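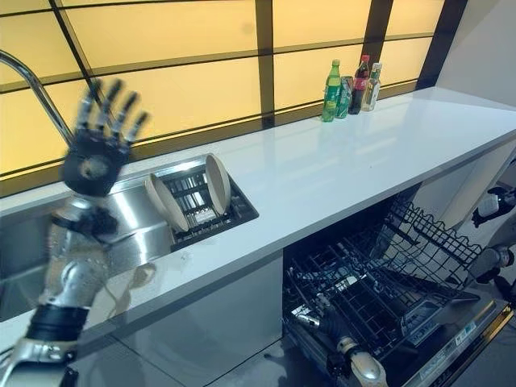 Start with the water bill. Most people in this room open it, look at the total and file it. I want to spend the next while on the second page, where the daily use is printed, and on what a household can do about that figure. The kitchen is a good place to begin. Take a curved gooseneck tap over a stainless steel sink, a pretty common setup now. The height is handy for filling stockpots, but it also means more splash, and people tend to rinse under it with the flow wide open.

Next slide. The Burnance street survey. We had 134 households keep a tally for the month of November. Average daily use was 486 litres per home. Pause here and let them look at the chart. Outdoor watering is the tall bar, then showers, then laundry. Kitchen is fourth.

Mention that the tally sheets were filled in by hand, so some days are missing – we left those homes in.

Next slide. Aerators. They screw onto the end of most taps. Check the thread before you buy, and take the old one to the shop if you can. In Planano, 57 homes fitted one and kept it on. A few took theirs off again and said the pots took too long to fill. Fair enough. A bucket under the tap while it runs warm saves more in those homes anyway, and the garden gets it.

Next slide. Leaks. Read the meter at 10 pm, use no water overnight, read it at 6 am. If the number has moved, look at the toilet first. Food colouring in the cistern, wait, check the bowl.

Skip the Nullden slide if we're past the half hour.

Last slide is the rebate form. Paper copies are on the table by the door. Section 4 needs the meter number, so fill that in at home. Questions.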